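I have a weakness for produce stands. Put me in any town with an hour to spare and I'll skip the museum and go stare at a heap of carrots — and then I'll stand there far too long deciding which way I'd turn the tops. So when my editor asked for a piece on the return of the old-style greengrocer display at home, in school play shops and in little training stores, I said yes before she finished the sentence.

My subject was the Ketska stand, a wooden thing with open compartments and fake vegetables, and the baskets that go with it. It's all pretend food, and I had a wonderful time.

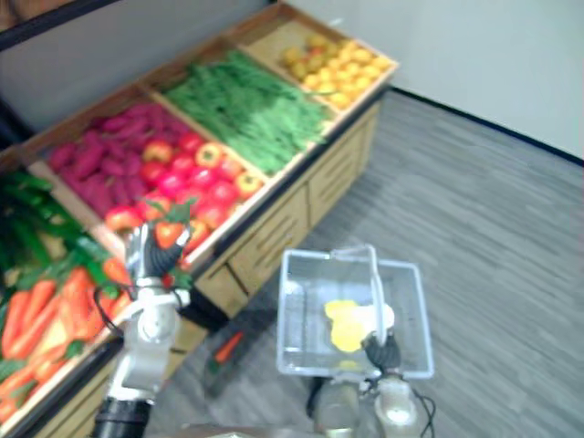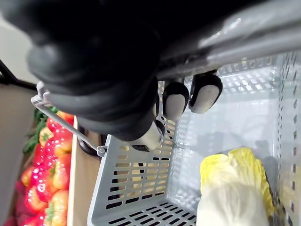
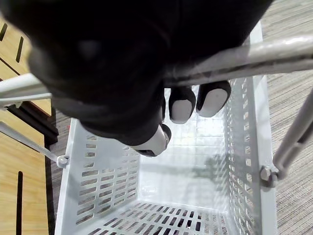 ## It's all in the heap

Danish Malik has been setting up displays like this for years, first for real grocers and now for a small outfit called Dremine. He has one rule he repeats until you want to throw a tomato at him: heap it, don't line it up. I'm a liner-upper by nature (my spice rack is a little scary), so this hurt.

But look at those green beans. They're in a big tangle and a few of them creep over the divider, and I wanted to pick up a handful right away. If they were laid out straight like pencils I'd have walked past. The carrots are the same, tips pointing every which way with the green still on.

The other thing I came home thinking about was color. Deep purple sweet potatoes sit behind a mound of red and orange tomatoes, and each one makes the other look brighter. I tried it in my own kitchen with an eggplant and some peppers in a roasting pan. My husband asked if we were having company.

## Two tiers, six bins

I grew up near a shop called Górecki, where everything sat in crates on the sidewalk and you bent down for all of it. A stand with two tiers is so much kinder to the back! Danish likes leafy things and carrots close to the shopper, where the greens can flop a bit, and small round fruit farther off. The yellow and orange citrus-like fruit at the far end is glossy enough to catch your eye from across a room, so it can afford the distance.

Below the bins there's a row of drawers in the same pale wood. I'm crazy about these. Every play shop I've ever helped with had a cardboard box of spare plastic bananas in the corner, and somebody's toddler was always sitting in it.

Setting one up from scratch takes longer than you'd guess. Danish told me his biggest order of pretend produce came to 3,313 pieces, and 204 of them were onions he hadn't asked for. He still has the onions.

## A word for the plain basket

I nearly left the baskets out, and then I couldn't stop thinking about them. A pale plastic basket with rows of slots in the walls is about as humble as shopping gets, but those slots let the light in, so whatever you drop in there doesn't disappear into a dark hole. Mine at home is wicker and eats lemons.

If you're buying for a play shop, go for one with a proper handle you can get your whole hand around. Clustovska, the secondhand dealer I use, had a stack of them in April and I dithered and lost out. Scuffs don't bother me one bit. A basket that's been carried has some life in it, and kids don't care anyway — they want to fill it, tip it out and fill it again.

I've cleared a spot by my back door for a stand of my own. It'll be a smaller one, with real vegetables in it, and I'm starting with the beans.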